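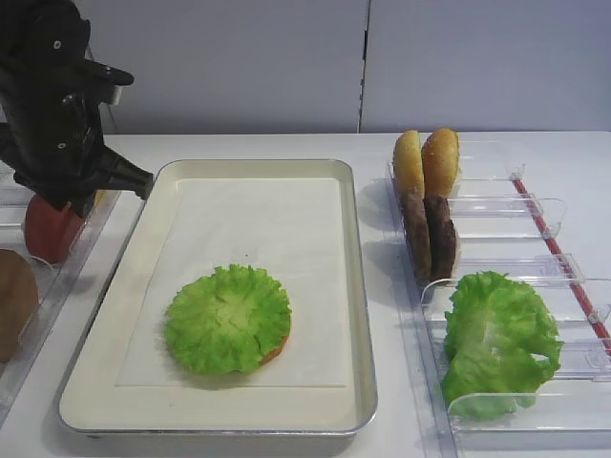 The Belteck food kit costs £228 on top of whatever you paid for the arm, and after three weeks with it I'm still deciding whether I've bought a training aid or a very dear tea set. For your money you get the tray, the clear racks, the toy ingredients and a licence for the demo routines. The racks are the best of it. Buns and patties stand on edge with their tops proud of the dividers, so the fingers have something to go at. The lettuce just gets stuffed in at the front, like the drawer where I keep carrier bags. Happy to take questions before I lose the receipt.
Posted by wristpitch, Dovunham

£228 for plastic salad. My niece has the same thing from a charity shop and hers came with a till.
Posted by grumpy_servo

Does your niece's come with dividers at a fixed pitch? Half the price of any of these kits is having the parts in the same place every morning. I built my own holders first and spent all of April reprinting them.
Posted by Ilham Chong

What are the slices like to grip? I had the Janevski set and the tomato was so slippery it might as well have been the real thing.
Posted by backlash_bob

Bob, they're fine if you come in from the edge and don't squeeze.

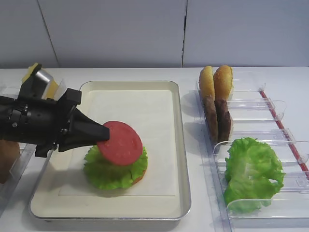 Tomato slice over the lettuce, stock fingers.

My complaint is the manual. It gives the calibration as "a few moments" and I make it 23 minutes, including the part where you look for page 2 and find it after page 3. The tray also has no locating pins, so one nudge from a sleeve and your burger is being built to a map of somewhere else.

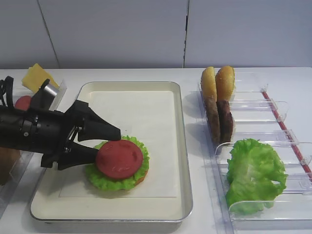
I ended up marking the corners in pencil, and that has done more for my repeatability than the last firmware update. Support told me pins were "under consideration". So is my loft conversion.
Posted by wristpitch, Dovunham

Disagree about the pins. If your routine can't cope with the tray shifting a bit, I'd call that a fault in the routine. The Vistholm kit clamps everything down and you learn nothing from it.
Posted by Ilham Chong

I learned that it worked. I'd like to learn that again some time.
Posted by wristpitch, Dovunham

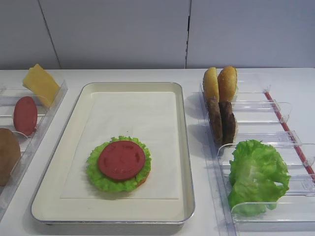
Can you buy the racks on their own, without the food?
Only as a spare part, so you have to email them with the serial number of a kit you already own.
Posted by Belteck_owners_page

So the cheap way in is to buy the expensive one first. I'm off to the charity shop. I'll report back on the till.
Posted by grumpy_servo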